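4.2 What the wardrobe is asked to do

The second strand of the Isum study concerns warm clothing in the months when it isn't worn. We began in September, which in most of our households is when somebody opens a door, swears mildly and goes looking for last year's fleece. Of the 1,388 storage episodes in the diaries, 385 concerned soft, bulky items of this sort, a larger share than shoes and a far larger share than ironing, which our participants seem to regard as a historical practice.

Earlier work on domestic storage tends to treat folding as a solved problem. The Surkutham scheme, on which we based our coding sheet, allows a garment to be "folded," "hung" or "other." By the end of the first week "other" had become our largest category by a comfortable margin. Fleece is mostly to blame. It springs back, it shows its lining at the turn, and it holds a crease about as well as a sponge does. A participant who has folded a shirt into a rectangle will fold a fleece into something closer to a loaf and consider the job finished. We added a fourth code, "bunched," and the second coder's mood improved.

Figure 3 is typical of the material coded this way: navy fleecy fabric turned over on itself, the yellow lining out along one side, with a slatted wooden wardrobe behind.

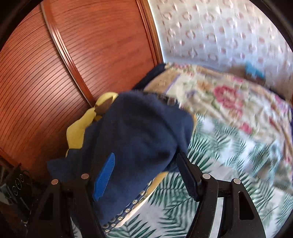

Does folding matter if the door closes anyway?

It matters at retrieval, when a bunched item has to be pulled out and opened up before anyone can tell what it is, and often takes its neighbors with it.

Figure 3. Fleecy fabric coded as "bunched," lining showing at the turn.

The retrieval diaries bear this out. In the 205 episodes where a participant recorded searching for a particular item, the complaint was seldom that the wardrobe was full. The complaint was that everything navy looked like everything else navy. Linings helped a good deal here. A strip of bright color at a fold was mentioned again and again as the thing that ended the search, although no participant reported folding a garment so as to show it – the method, if it is one, was discovered by accident every time.

Wardrobe doors had a smaller effect than we had hoped when we gave them a page of the questionnaire. Households in the Miletti building had a little less to say about slatted doors than about plain ones, and most of what they did say concerned dust. We report the answers in full in the appendix, for readers who share our earlier optimism.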